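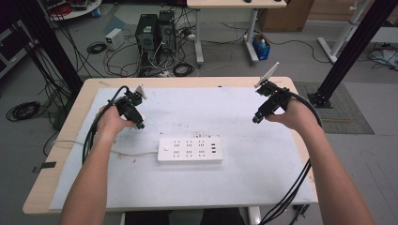 How long does it take for a family to stop calling a new country the new country? In our case it took 42 years, and even then my grandmother only gave it up because she'd grown tired of my uncle correcting her.

2 min read

I've been meaning to write about Jadov for ages, and a letter from Darius Kļaviņa has finally pushed me into it. He grew up two doors down from my mother's people and left in the same December, when the new residence papers were refused and whole streets were given a fortnight to pack. His family went by way of Nistis — mine took the longer road through Gastier, with the sewing machine wrapped in a quilt.

Darius has been copying out the parish list, and he has got as far as 193 households. I found ours on the fourth sheet, with my grandfather's name misspelt exactly as it was on his ration card (he kept that card in his wallet until he died, and would show it to anyone who stood still long enough).

What I hadn't known is that the house was promised back to us. There was a form, apparently, and a fee of 980, and a window of one summer in which to pay it. My mother says they never heard a word. I rang her twice to be sure, and we ended up talking about plum trees instead, so I shall have to ring again before I write back to Darius.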